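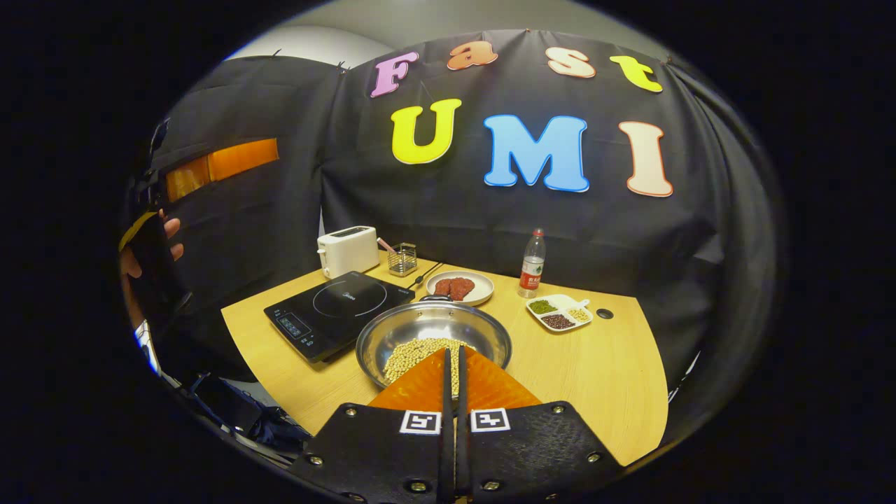
Old loan found in museum store, lender untraceable: can we put it on display?

Posted by Dirceu Pimentel, April 30, 2018

I look after the collection at Pisholm, a small town museum with a large damp problem. We are moving the textile store out of the cellar before winter and checking every object against the old register as it goes. Most of it has been dull in a pleasing way. Then I got to entry 2898.

The register says "Wall hanging, wool on linen, herons. Lent by Mrs Bråten." There is no first name, address or end date. In the margin a different hand has written "ask again in September", without saying which September. I can find no loan form and no letter. The label sewn to the back corner gives the number as 3773, and our register also has a 3773: a butter churn. The churn is present and correct and has its own label, so I don't think it is to blame.

The hanging itself is lovely. It is worked in crewel stitches, mostly blues and a very bossy green, with old moth damage along the bottom and one heron that has been mended by somebody who had never seen a heron. My director would like it on the wall for the reopening, and has started calling it "our hanging", which makes me nervous.

What I'd like to know is:

Do we treat it as a loan for ever, or does it become ours at some point?

Can we show it in the meantime?

Which number does it get? I would rather not invent a third.

I have already tried the phone book. There are a great many Bråtens, and the two I rang were both very kind and wanted to talk about drains.

Viltach

It's yours. If they wanted it back they would have come for it by now. We had a whole cupboard of this sort of thing at my last place and we just wrote "gift" next to them all and got on with our lives. As for the number, cut the old label off and sew on a new one.

Put it somewhere with decent light so people can see the stitching. 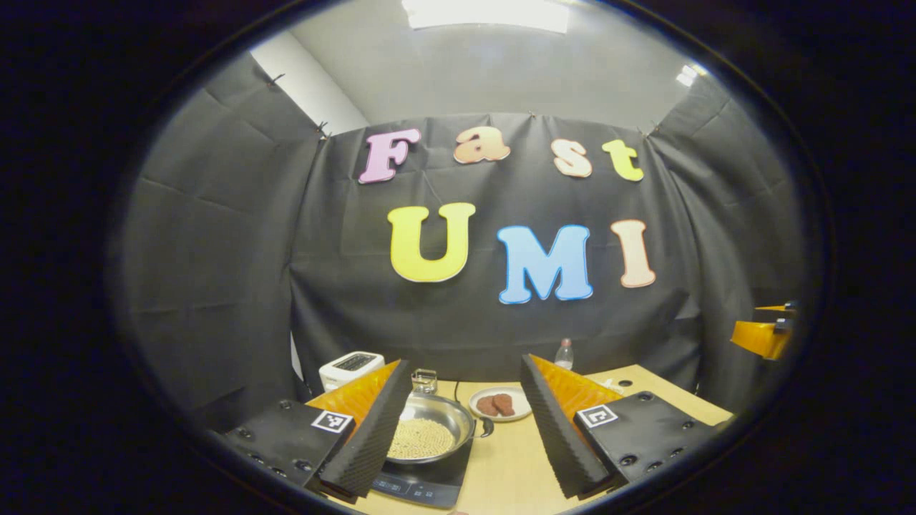
Roald Sandberg

Please don't do any of the above, in particular the scissors.

I went through this at Luvport, where a stock check left us with 142 old loans and paperwork for very few of them. It took years and I now have views.

Ownership first. A loan doesn't turn into a gift by being left alone long enough, however much your director squints at it. Some countries have rules that let a museum claim an abandoned loan after a set time and proper notice, and some have nothing of the kind, so you need an answer from someone who knows the law where you are. Until then write "old loan, lender not traced" in the record and leave the word "our" out of the exhibition label. Try "from the museum's store", which is true and annoys no one.

Then the search. Forget the phone book. Look through the museum's own minutes and visitor books for the years on either side of the entry, then local newspapers, because museums used to thank lenders in print at great length. Parish records and probate files come after that. The note about September suggests the hanging was lent for a yearly show, or that Mrs Bråten was away for the summer. I'd check old exhibition lists before anything else. Write down every place you look, with the date, including the ones where you found nothing. If an heir turns up, that list is what shows you behaved properly.

You can usually show it in the meantime, provided that your insurer has been told it isn't yours and you would hand it back if asked. Keep the light low and the showing short. Wool dyes fade, and a bossy green is often a yellow and a blue sharing a thread. The yellow tends to leave first, and then you have blue leaves and a puzzled public.

On numbers, keep 2898, as that is the one the register ties to a description. Record 3773 as "former number, on sewn label" and leave the label where it is. It may belong to somebody else's numbering altogether. One of ours at Luvport carried a stray 131, and it was from a sale list, which led us to the family. Tie on a new cotton tape tag with 2898 beside the old one. Do not pin it.

And check it for live moth before it goes anywhere near the new store. "Old damage" is what we all write down.

Dirceu Pimentel

Thank you, Roald. I had the scissors in the drawer, for what it's worth, and they are staying there.

The exhibition lists are in a box under the stairs, beneath the other boxes under the stairs. I have told the director about "from the museum's store" and was given a long look. The insurer wants a value for the hanging, so I shall probably be back with a second post.

Viltach

Ours were mostly chairs, to be fair.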